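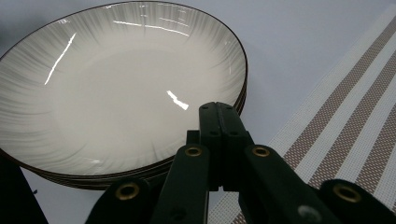
Jaws at the rim, plate separation task

Ticket: Right gripper width sticks at 100 while holding a plate
Project: Etau, plate task for the Tratmont student challenge
Opened by: Sille Gunnlaugsson
Opened: July 2023
Software: Kostell recorder, club build
Status: Open, workaround in place

What happens

When we record a demonstration with the two hand grippers, the opening width for the right one sometimes jumps to 100 (fully open) and stays there, even though the jaws are plainly shut on a plate. The left one is fine. Position tracking for both is fine too, and the video looks great, so you don't notice anything until you play the file back with the width graph on.

This matters a lot for our task! The whole job is to take a plate off the stack, pass it from one side to the other and put it down. If the recording says the right gripper is open at the moment of the handoff, the policy is going to learn to let go right when it should hang on.

How to get it to happen

Start Kostell, zero both grippers, record a few plain open and close moves. All good. Now take hold of a plate by the rim with the right gripper and turn your wrist so the plate tips toward you. Some of the time the graph jumps on the turn. Going slowly doesn't help. Squeezing harder seems to make it worse, but I wouldn't bet the club budget on that.

Expected: width stays near the closed value until I let go.
Seen: width goes to 100 and stays until the recorder is restarted.

Log

Entry 1. Restarted Kostell, same thing on the first handoff. Restarted the laptop, same thing again. Updated the driver from the Dalsgaard robotics lab share (thank you to whoever keeps that folder so tidy). No change, except the startup got quicker, so I'll take it.

Entry 2. Swapped the USB ports. The fault stayed with the right gripper. Swapped the cables at the gripper end, and the fault moved to the left one! I was so happy I nearly closed the ticket. Then I swapped them back to be sure and couldn't get it to fail on either side for ages. So the cable is a suspect, but please don't throw it out yet.

Entry 3. Went back to the handoff by itself, no picking from the stack, both grippers on the plates and lots of tilting in both directions. 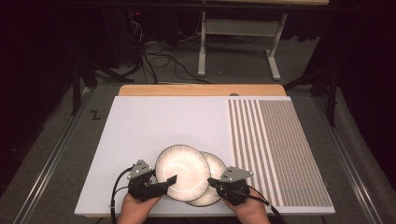 I kept the graph up on the second monitor while doing this, and the jump lines up with the cable getting pulled sideways at the connector. When I let it hang with a big loose loop, nothing. When I reach across the table and it gets tight, there it is. I also tried wiggling the plug by hand with the jaws closed and nothing in them, and got the same jump with no plate involved at all. So the squeezing theory from the top of the ticket is dead, sorry.

Entry 4. Checked what we already have on disk. We planned on 100 demonstrations for the first training run and recorded 106, which felt very generous back when we did it. I wrote a short script that flags any file where the width sits at exactly 100 for more than 3 seconds after the first grasp. It's in the tools folder as check_width. It found bad files in a bunch, mostly from the end of a session, when the cable had worked its way off the hook. I moved those to a folder called suspect and deleted nothing. We'll have to record more, but the good ones are really good, the handoffs are so much smoother than the set from April.

Entry 5. Workaround: tape the cable to the gripper body with some slack behind the plug, and run the rest over your shoulder so it can't get dragged when you reach. Recorded a new batch like this with plenty of wrist turning and check_width came back clean. Still want a proper strain relief, though. Tape gets gummy, and we have a lot of recording ahead of us. If anybody has time at the printer, I drew a little clip and the file is in the parts folder under clip_v2 (v1 snapped, don't print v1).

Open question for everyone: should Kostell warn us when the width jumps in a single sample? A real jaw can't open that fast. I'd love a beep.
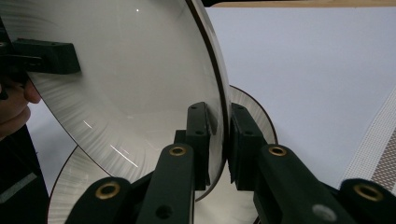 Mandla Rampersad: Yes to the beep, I can add that. Easiest is to compare each width sample with the one before it and mark the episode if the step is bigger than the jaws could manage. I'd keep recording when it trips and just put a flag in the file, otherwise you lose a nice take over one bad sample. Can you send me a couple of files from suspect, and one clean one from the taped batch? Also, please write L or R on the cables before anyone swaps them again.

Sille Gunnlaugsson: Files are on the share, and both cables have labels now. The suspicious one has a frowny face next to its R. Leaving this open until the clip is printed and the beep is in.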